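Station Gallery: Handheld Gripper Pair, Table Setup and Care

Posted 06/04/2018

The table station at Saavedra runs two handheld grippers, each with a marker cube and its own cable. The notes on this page cover how the pair is set up before a session and how it is looked after between sessions. They replace the May sheet, which still listed the old cable order. Full drawings are in the Gulley folder.

Start-up takes six steps and is done from the chair, with both grippers within reach. Right gripper first, then left. Close each one fully, open it fully, and log the two end positions. If the closed reading has moved since the last log, stop and check the finger screws before going on. Marker faces are wiped with a dry cloth only — solvent lifts the black print at the corners, and a lifted corner costs tracking on that face.

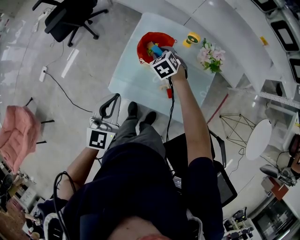
Right gripper reaching into the red bag of toy blocks, left gripper held near the front corner of the glass table. Both cables run off toward the floor.

The bag is the hardest item on the reach check. With the fingers inside the fabric, the cube has to stay above the rim and in view. If it drops below, fold the rim down one turn and log the change. Do not shift the cube on its mount to compensate; the offset is stored per gripper, and moving the cube means a new calibration of 800 samples.

Cable care. Leave enough slack for a full reach to the far end of the table, with no pull at the gripper connector. Check the strain relief by hand at every start-up. Cables are swapped after 40 sessions or at the first dropout, whichever comes first. Spares are in the Jeltia drawer, labeled left and right. The two are not interchangeable.

Finger pads. Replace as a set, never singly. Clean the seat, press the pad home, then repeat the open and close log.

Current status: left gripper on its original pads, right gripper on new pads from session 81. The right closed reading has held steady. Next on the list is the left trigger spring, on order from Prostatlow.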